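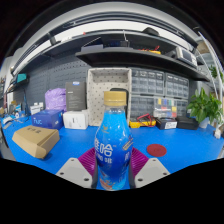 Progress reports: Shared spaces

Perkness stock room, second report to the Bekent fund

Work on the stock room and the long bench has continued since the last report in March. The money was given to bring the loose goods at Perkness into one system, so that staff on both floors can find a thing, use it and put it back. The shelving is up, the labels are printed and most of the packaged goods have been gone through. Drinks and crockery are still behind.

The bench is the stage we have found slowest. Everything that comes out of a cupboard goes there first, and at busy times it carries a mixture that is hard to sort at a glance. A tan cardboard box, a royal blue box with white lettering, a small white box, a dark grey product box and a purple plastic bag can all be on the blue top together, with a storage tray on its side among them and a bottle of drink in front. In the old arrangement each of these would have gone to whichever shelf had room.

We now sort in the order in which things leave the bench. Boxes go first and are labelled on the short side. Bags are opened, the contents are written down, and the bag is kept only if it is sound. Trays go back to the rack by the door. The open white trays with the small dark dots are to be kept for small goods, and we have asked that they are not used for food.

The shelving was supplied by Revik and took up 514 pounds of the grant, fixings included. The second delivery was a week late and one upright had to be exchanged. Revik did this without charge. There are seven bays in all, and the two nearest the window have been left for tall items. We had planned on adjustable shelves throughout but the end bay is fixed, as the wall there would not take the longer bracket.

Labels for imported goods needed more thought than we gave them in the application. Several drinks and some of the boxed items are printed mainly in Chinese, and the first list had entries such as "blue bottle" that were no use to anyone. Mingxuan Ye has gone through the list and put the product name beside each entry in both languages. This took two afternoons which were not in the budget, and we have met the cost from our own funds.

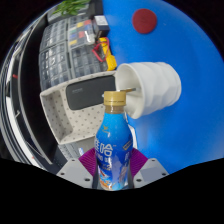
Osvaldo Bittencourt

Crockery and drinks

The drinks are now kept upright in the bay by the sink, with the labels to the front. The blue bottles with the gold caps fit the lower shelf with a little height to spare. Opened bottles are dated by hand and go in the fridge.

Cups are less settled. We still find them on the bench among other goods, on their sides and now and then with something left inside, and the white ones with the wavy outside are easily knocked. They do not stack well either. A peg rack was tried and taken down again after a week because people found it awkward to reach. The present proposal is a shallow shelf with a raised edge, which Caron has quoted for and which can be paid for from what remains under fittings. Coasters will have a small box on the same shelf.

At the end of each day the bench is cleared back to the blue top. We allow 30 minutes for this and it usually takes 40, mainly on account of packaging that has to be flattened. The flattening will move to the loading door next month, if the building manager agrees.

Still to do

The purple bags have no agreed place. The stock list needs one more check against the shelves before it is passed to the upstairs office. We would also like to repaint the wall behind the rack, but this was not part of the application and we are not asking for money towards it.

We do ask to move the unspent part of the training line into fittings, to cover the Caron shelf. The quotation and the revised budget sheet are attached. A reply before the next delivery would let us place the order in time.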